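Speaker notes — "House rules for robots that touch soft things"
Posted in February by Ifeoma Jibrin
Print this page | E-mail this page

Several people asked for my notes after the Clundale evening, so I've tidied them a bit and put them up. They're notes, so they jump about. Where it says PAUSE, that's me having a drink of water.

Opening. Say hello, thank Kimie Amano for the invitation and for sorting out the projector. Ask who in the room has written a safe working rule for a machine. Then ask who has gone back and read one a year later. (Expect fewer hands!)

I look after the working rules for the handling cells at Witby. We've got 19 of them at the moment, and when I started we had 58 written rules to go with them, spread over three folders and one very old noticeboard. Some contradicted each other. One told you to check a lamp that had been taken off before I joined. So the first thing I did was read the lot with a pencil, and that's really where this talk comes from.

First point: write the rule for the material as well as the machine. Most of our old rules were about the arm — how fast, how far, who's allowed inside the line. All good stuff and I wouldn't drop any of it. But the arm is the predictable half. A cardboard box stays the shape you left it. A thin plastic bag doesn't, and if your rule says "grip the item at its centre" then somebody has to tell me where the centre of a half-open bag is, because I've never found it.

Next slide. Leave it up for a good while and let people look before talking.
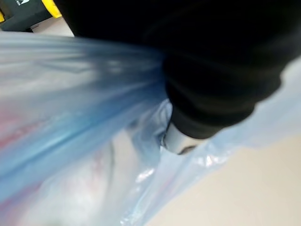 Slide 6: padded finger at the mouth of a blue bag, seen from the wrist.

What I want people to notice is the fabric over the finger, all those folds in it, and how close the film is. There's also a little metal part just under the tip, right in where the plastic gathers. So you've got cloth, metal and thin film all within a tiny space, and a rule that only says "inspect gripper" doesn't help the person on shift one bit. Inspect which part? Looking for what?

At Witby we now ask for the covering to be checked by hand, gloves off, arm isolated and locked. You run a thumb along the seam and round the end. If the thumb catches on anything, the covering comes off and goes in the bin. We don't stitch them up again. I had a proper argument with our stores people over that one, and I'd have it again.

Any bare metal near the tip gets its own line on the sheet. Burrs, sharp edges, anything working its way out of place. It used to be lumped in with "general condition", and general condition always got a tick.

PAUSE

Second point: the view from the wrist isn't the whole view. Go back to the slide for a moment. Half of it is streaky with movement, and the pinkish patch low down on the left might be something in the bag or might be printing on it. I couldn't tell you. I say this to every new starter: if you can't say what's in the bag from the picture, the rule is that you don't guess. Stop, isolate, walk over, look. It costs you a minute or so.

And look at the background while we're there. There's something dark with a bright yellow bit up in the corner, resting on the floor by the look of it. I'm not going to tell you off about it, but do have a rule about what may be on the floor within reach, and write down who clears it. We put ours at the top of the start-up sheet.

Third point: speed near the grip. Our house limit for film and bags is 60 millimetres a second for the last stretch before contact. That's our own number, from our own trials on our own cells, so please don't go home and copy it. Do your own risk assessment, talk to whoever supplied the arm, and read the standard that applies to your kit. A house rule sits on top of those and never instead of them.

Fourth point, and this is where I get a bit excited: near misses with no injury and no damage. Write them down! We had 119 slips in the first year of asking, and more of them were about bags and sheets than anything else. Torn film, film wrapped round a joint, a bag picked up with the one underneath stuck to it. Before that we'd had almost none on paper, which tells you plenty about our paper.

The slip has to be short. Ours is four lines and you can fill it in standing up. The Parisi line tried a two-page version and went back to ours by the Friday.

If there's time: the Brosetstead story, where the rule said "stop if unusual" and two shifts had quite different ideas of usual. Keep it short, I do go on.

Questions I usually get. Can one sheet cover every gripper? No, one per type of fingertip. Do we let people reach in to free a bag? Only with the arm isolated, every time, and I don't care how late the lorry is. Who signs a rule off? Someone who does the job and someone who doesn't.

Copies of the slip are on the table by the door. Please take one and change the wording to suit your own place.

Related items
Locking off: a refresher for shift leads
How we cut down the Witby folders
Near-miss slips: the four-line version
Clundale evening talks: spring list

Print | E-mail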